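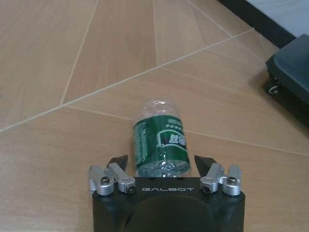

Re the floor pickups – quick one before I lose the afternoon. Yes we should keep the bottle episodes in, all 43 of them, even the ugly ones. The wrist view is what matters for these and it's good enough to learn from: bottle lying lengthways in the gap between the fingers, green label, and you can still make out the clear base just behind the edge of the housing. What I do worry about is the floor. Wood-grain tile and a see-through bottle neck, the Stivik labeller keeps losing the top end. Anyone else get that?

Kalevi Vuorinen wrote on February 7, 2020:
> Can whoever has the Kirnier set say how the starts are split?
> Joshi trained on 30 and it only likes one approach angle. Also
> do we want both wrists logged if only one arm is doing the work?
> I'd drop the idle one, saves disk.

Starts first. 7 are with the bottle pointing straight away from the gripper, the rest are turned one way or the other. Not enough turned the same way twice imo. Will do more, probably next week.

Idle arm – please don't drop it. We did that in November and the policy learned to let the spare arm drift into view. Log both, open and still counts as data. Head view goes in too, same clock.

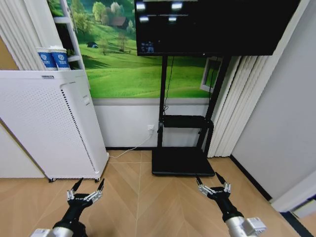
Head view, both grippers open over the floor. Air purifier on the left, TV stand at the back.

I'd like to move the purifier for half of the new ones, otherwise we're just teaching it the room. Same with the TV stand if somebody can give me a hand, and the cable on the floor wants taping down whichever way we go.

Two things I still need from the list: the Istance naming scheme (the new one, not the one on the wiki) and a yes or no on keeping failed grasps in teh same folder. I've been putting them in with a _f on the end. Shout if that breaks your loader.

Kalevi, your script falls over on episode 2 by the way, missing timestamp I think. Havent looked properly.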